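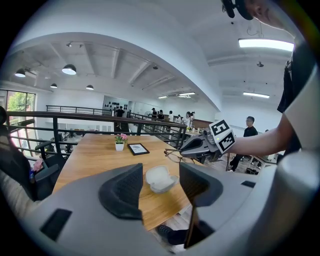

Refreshing an Oiled Wood Tabletop

Last updated 11 November 2018

This procedure covers tables finished with a penetrating oil. It does not apply to lacquer or varnish. To check which finish you have, put a drop of water on the underside edge. If the spot darkens within 15 minutes, the wood is bare or the oil is worn and you can proceed. If the water stays beaded, clean the top and leave the finish alone.

Materials
Hardwax oil, clear matte (Kurkex or similar)
Sandpaper, 80 and 240 grit
Sanding block
White nonabrasive pad
Lint-free cotton rags
Mineral spirits

Preparation
Clear the table and wipe it with a damp cloth and a little dish soap. Let it dry overnight. Remove wax residue with mineral spirits and let the surface dry again.

Use the 80 grit only on cup rings and burns that have gone into the wood. Work with the grain and spread the sanding a hand's width past the mark, or the repair will show as a shallow dish under low light. Then sand the whole top with 240. Grits above 400 close the surface and the oil will not soak in; 800 is for polishing film finishes. Vacuum, then wipe with a dry rag.

Veneered tops, including the older Gruvholm tables, should be sanded with 240 only.

Applying the oil
Stir the can. Do not shake it. Pour a small amount onto the wood and spread it with the white pad, first across the grain, then along it. Wait 15 minutes and wipe off everything that has not soaked in. Oil left standing dries tacky and has to be scraped.

Apply 2 coats, with a full night between them. End grain may need one more.

Rags soaked in oil can ignite on their own. Lay them flat outdoors to dry, or store them under water in a lidded metal can.

Curing
Light use is fine after two days. Keep water and hot dishes off until the cure time on the can has passed.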